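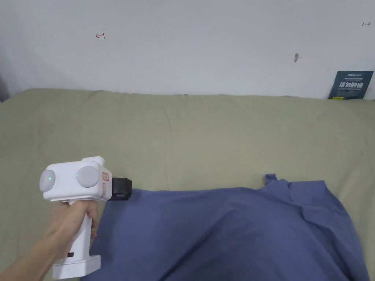
Teaching the folding line: pictures from the Rindonberg laundry

A blue shirt on an olive-green sheet, with the jaw of the hand gripper just over the edge of the cloth. Both green lights are on.

Comadard runs the laundry at Rindonberg for hotels and care homes in the district. On a normal day 3,000 pieces go through the building. Sheets and towels have been ironed and folded by machine for years. Shirts, tunics and anything else with sleeves were still done by hand until June, when the first automatic folding station, a Jevumora, was switched on next to the sorting tables.

The station learns from people. Staff pick up, spread and fold garments with a hand-held gripper, and the recordings are used to train the arms. The work in the picture is done one garment at a time, and it is slower than folding with bare hands.

What the job looks like now

Folders used to spend a full shift at the tables. Now each of them has two hours of recording, and the rest of the day is split between sorting, mending and watching the station. Siv Öberg, who has folded at Rindonberg longer than anyone else on the floor, was asked to record first. "You find out how much you do without thinking," she says. "With the gripper I have to decide where to take hold of a shirt. My fingers just used to go there."

A good session gives 39 usable recordings. Grips that slip are kept too – the trainers want those as well.

What has changed

The station takes 980 pieces on a good day, mostly tunics of one size. Shirts with stiff collars still go to the tables, and so does anything with a zipper. Overtime on Tuesday evenings has stopped. Some of the staff are glad of that and some miss the money.

No jobs have been cut, but two people who left in the spring were not replaced. Ifor Rees, the union representative, has asked for a written agreement on staffing and for extra pay during recording hours. The extra pay was agreed. Talks on staffing are still going on.

Sore wrists have come up as well. The gripper is held in one hand for long stretches, so sessions now stop for a break every 30 minutes. Davina Nisbet keeps the schedule, and changes to it go through her.

Text: Signe Nordin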